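The wardrobe reset, two weeks on

10 Dec 2018

The woman who runs Naslow does not like the word "declutter." She told me so before I had my coat off. Naslow is a home organizing business, which in practice means her, a car and a stack of flat boxes, and what she sells is a bedroom reset: everything you wear goes onto the bed, you sort it, and it goes back in an order you can live with.

I went in doubting it and I'll say that up front. I have read the books. I have folded my T-shirts into small upright bricks and watched them fall over by the end of the month. So my first question was why anyone should pay for this.

"Most people shouldn't," she said. "If you can get through your own closet on a rainy afternoon, do that. I get the calls from people who've started four times."

Her method begins with the bed, and she is strict about it. Not the floor, not a chair. The bed has to be clear by night, she says, so the job has an end.

I asked what happens when it doesn't get finished. Doesn't the pile just move to the floor at eleven o'clock?

"Sometimes, sure. Then you did too much at once. I tell people to take out the knits and the fleece first and leave the rest hanging. Thick stuff is what fills a room up. You can own 30 shirts and never notice them, but a few heavy sweaters will eat a whole shelf."

This sounded reasonable, and I was annoyed by how reasonable it sounded, so I asked about the price. A reset is $1000. With the second visit, when she comes back to see what slid, it is $1112. I asked where the extra $112 came from.

"Gas and my lunch," she said. She did not smile, and I wrote it down.

We talked about folding for longer than I had planned. She has no patience for the idea that there is one right way. Dark sweaters are her main complaint, because when they are bunched up together on a bed you can't tell a navy one from a black one under a bedroom lamp, and people put them away in the wrong stack, or take two out and leave both. 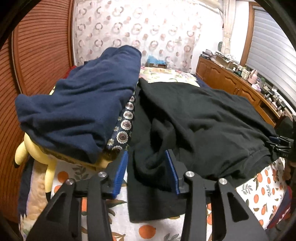

"So pull them apart before you fold anything," she said. "Navy on one side, black on the other. Shake each one out flat, find the hem, and fold up from there. If you start from the collar it bunches and you end up doing it over."

I said I had been folding from the collar for most of my life and my sweaters had survived.

"Do they fit in the drawer?"

They do not fit in the drawer.

Small things are the other trouble. Scarves and ties get caught under bigger clothes and travel with them. So do toys, in any home with kids or with adults who kept theirs. She won't sort toys on a clothing day. They go to the other end of the room until the clothes are done, and she doesn't offer an opinion on whether they should be kept.

"I don't ask if it makes you happy," she said. "It's a stuffed animal. Leave it alone."

Where I got stuck was the boxes. Naslow recommends a line of fabric bins called Lula, and I wanted to know whether she gets a cut. She said no. I asked again in a slightly different way. She said she used to use another kind, Sindar, until the handles tore on her in October, and she would switch again tomorrow if something better came along. I have no way to check any of this. I can report that the bins in her car were scuffed and had clearly been used.

I also asked how many of her clients keep it up. She didn't have a number. I found that more convincing than if she'd had one, though it is still not an answer.

"A lot of them call me back," she said.

Isn't that a sign it didn't work?

"You'd say that about a haircut?"

I would not, but a haircut grows out by itself, and I pointed out that a closet only gets messy if someone messes it up. She thought about it. "Then they're paying me to be in the room," she said. "Fine. Some people need that."

I tried the knits-and-fleece part at home, without paying. It took me around 2 hours, most of it spent holding dark sweaters up to the window. The drawer closes now if I lean on it.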